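Success Rate Is the Wrong Headline for Clutter Picking

Most papers on learned grasping report one number: the share of attempts that ended with an object out of the container. The number is easy to compute and easy to compare. I think it has outlived its use for work trained on hand-held gripper demonstrations, and the recent Pliltano result is a good case for saying so.

The setup is familiar. People collect demonstrations with hand-held grippers, a policy is trained on the wrist view, and the policy is then run on an arm. Venla Ojala's group collected 619 demonstrations of picking small packaged food from mixed piles and evaluated on 200 trials. The abstract gives a success rate and a comparison with a baseline trained on teleoperated data. The hand-held data wins. I have no quarrel with the arithmetic.

My quarrel is with what counts as a trial. After each pick, the container was reset to one of 9 arrangements. A reset pile is a much easier object than a pile that has been worked on. Every pick moves the neighbors: wrappers slide under one another, and soft packets fold over hard ones. By the tenth pick the policy is facing a state that its own earlier actions produced. A protocol that resets after every attempt never samples those states, and it is in those states that wrist-view policies tend to fail.
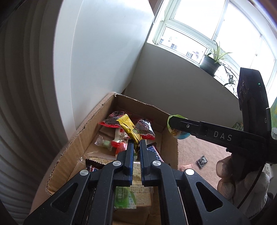 The appendix is more useful than the abstract. It reports 57 trials run without resets, in sequences that ended when the container was empty or the policy stalled. Success drops, as one would expect, but the interesting part is where it drops. Early picks are close to the headline figure. Late picks, with few items left and most of them against a wall, are far worse. The authors attribute this to a lack of training data near the walls. That may be right, but the demonstrations were also collected with resets, so wall position and pile history are confounded. The paper can't separate them.

Zdeňka Gajdoš raised a fair objection when I presented this argument at Irkcombe in January. Sequential trials are not independent, so the usual confidence intervals don't apply, and two labs can't easily reproduce the same sequence. Both points are true. The first is a matter of choosing the right unit: treat the sequence as the sample, report picks completed before a stall, and accept wider intervals. The second matters less than it sounds. Fixed arrangements are reproducible mainly on paper – anyone who has tried to rebuild a pile of thin film packets from a reference photo knows how far off the result is.

There is a cost. Sequences take longer, and a small lab may manage only a few dozen. I would still take a few dozen sequences over several hundred resets, for the same reason I would test a walking controller on more than its first step.

The same change should be made on the collection side. If demonstrators empty the container in order, the late states enter the training set at no extra labeling effort. The Laaksonen pipeline already stores episodes with a session index, so the order of picks can be recovered. Rirero drops the index at export, and I would like to see that fixed before the next release.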